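Storing and Cleaning Miniatures from Film Work
Workshop Notes, 4/6/19

Foam latex, resin and styrene age at different rates, and a model built from all three has to be stored for the weakest of them. The notes below apply to screen miniatures and puppet parts kept in a home workshop.

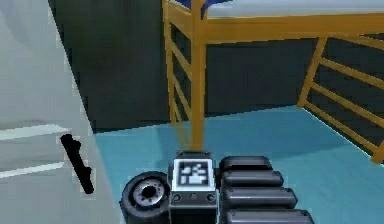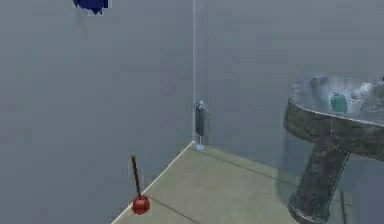
Dusting. Use a soft sable brush and a vacuum nozzle covered with nylon mesh. Hold the nozzle two inches off the surface and brush toward it. Do not use canned air on photo-etched brass. The propellant can spit, and the fine railings bend.

Old paint. Test every cleaner on the underside first. Distilled water with a drop of dish soap is enough for most lacquer finishes. Enamel weathering washes lift under alcohol, even at low strength. If the swab picks up color, stop and leave the area alone.

Foam latex. Keep it dark and keep it on a form. An unsupported puppet skin folds at the knees and elbows and will crack along the fold within a few years. Stuff hollow skins with polyester batting. Newspaper is acidic and the ink transfers. A light dusting of talc stops surfaces from sticking to each other.

Armatures. Ball joints should be backed off a quarter turn before long storage and retightened before use. One drop of light machine oil per joint, wiped, is plenty. Oil that reaches the latex will rot it.

Resin castings. Long thin parts such as masts and gun barrels sag under their own weight in a warm room. Store them flat. A sagged part can be straightened in hot tap water, held against a steel rule and then quenched in cold.

Sanding seams. Start at 200 grit on filler and go finer from there. Wet sanding keeps the dust down and the paper lasts longer. I have used Catum filler on the larger hull joints and found it harder than the surrounding resin, so use a block or you will dish the softer material on either side.

Boxes. The Stimora archive box is deep enough for a model 18 inches long with padding at both ends. Mellness sells a similar one with a drop front, better for anything with a fragile top. Line either with polyethylene foam. Gray upholstery foam crumbles and bonds to paint.

Wiring. Remove all batteries. Grain-of-wheat bulbs in older miniatures run hot, so check the voltage before applying any power and limit tests to a few seconds. Label both ends of every wire you disconnect.

Labels. Tag the box, never the model. Pencil on card outlasts marker. My tags carry a catalog number only (the current one is 677), and the build notes stay in a binder under the same number.

Check the boxes every September, after the humid months, and replace the silica gel at the same time.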